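Search Skenthorpe
Type and press enter
No results yet

Not yet. Ask me again in March.
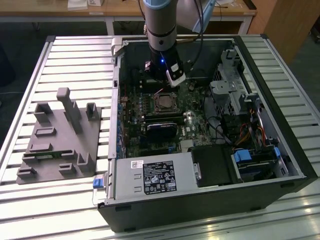 People keep asking me if the machines can do the chores now. The laundry, the dishes, the boring end of the repair bench. I write about this stuff so I'm supposed to know. My answer keeps coming out as a shrug, and I'd like to do better than a shrug, so let me try.

Take old PCs. You have a dead office tower, you want the good memory out of it and another stick in. A teenager can do this. Two clips, a push, done. I've done it on a kitchen floor with a flashlight in my teeth. As a test for a robot it looks like a gift - the box sits still, the parts are rigid, everything was designed to go together by hand, and nothing squirms or wrinkles the way a shirt does.

And still. The slot is narrow and the board flexes when you lean on it. Cables flop wherever they like. There's a drive cage in the way, and the power supply, and those colored latches which are obvious to you and me becuase somebody made them blue. A person gets in there with two hands and feels the click. The click is the whole job! Most arms I've watched don't feel the click, or feel something and can't tell it from a stick going in crooked.

Clolutby, the refurb place I visit when I want to be cheered up or depressed, gets 300 towers on a good week. I asked what they'd want from an arm. Not speed. They wanted to stop babysitting it. Their best trial run went 57 swaps before it needed a human, and everyone was pretty pleased, and then the next one went 16. Same arm, same bench. One batch of cases had a slightly different bracket. That's the state of things, right there.

Now the house. A house is that different bracket all day long. Every drawer sticks in its own way. The fixture people will tell you the answer is fixtures - put each part in its own little holder so the arm always knows where to reach. Fine on a bench, I'm all for it, cheap too if you have a printer. But I'm not printing a holder for every fork I own. I'm not living in a jig.

Stotisthorpe had a demo last year of a kitchen arm loading a dishwasher. Good demo. Then you learn the plates were all one size and somebody had scraped them first. Scraping is the chore. Loading is the nice bit at the end when you get to feel organized.

So where I come down. Shop floor, narrow task, one family of parts, a person in earshot - yes, close, I'd put money in. A small refurb shop could have an arm doing the memory and the cards within 2 years and keep its people on the weird ones. Some of the techs would be glad, the wrist pain in that trade is real and no one talks about it. Some would be out of work and I dont have a neat answer for that either.

House, any task, any mess, no one watching - no. Not soon. Escobar is taking deposits on a home unit and I think thats cheeky. I read the terms twice. "Light tidying" is doing a lot of lifting in there and I suspect the robot will be doing less.

What I'd ask any of these companies: don't show me the one that worked. Show me a whole afternoon, jams included, with the person who walks over to fix it left in. I'd trust a company that did that over any number of slick clips. A crooked stick of memory, backed out and tried again without anyone touching it, would impress me more than a folded towel.

Anyway. Dishes are waiting. Mine are scraped, at least.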